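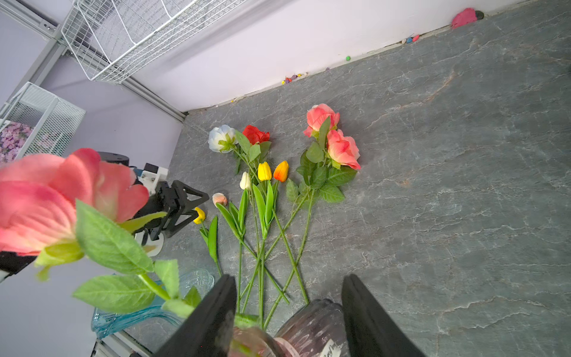 *Artificial roses and a ribbed glass vase on the counter.*

## Taking your first reading with the Clurden cuff

I've used mine since January, and these are the steps I give everyone who asks me.

1. Sit down with your back supported and your feet flat. Stay put for 3 minutes – no phone!
2. Slide the cuff onto your bare upper arm, tube side down.
3. Rest your arm on a table at heart height, then press Start.
4. Keep quiet until the cuff lets go (I always want to chat here).
5. Press Save. The memory holds 200 readings.

**Note:** Arm bigger than 43 cm around? You'll want the large cuff.

**Caution:** If the cuff keeps squeezing and it hurts, press Stop and pull it off. Don't change your pills over one odd number – call your doctor first.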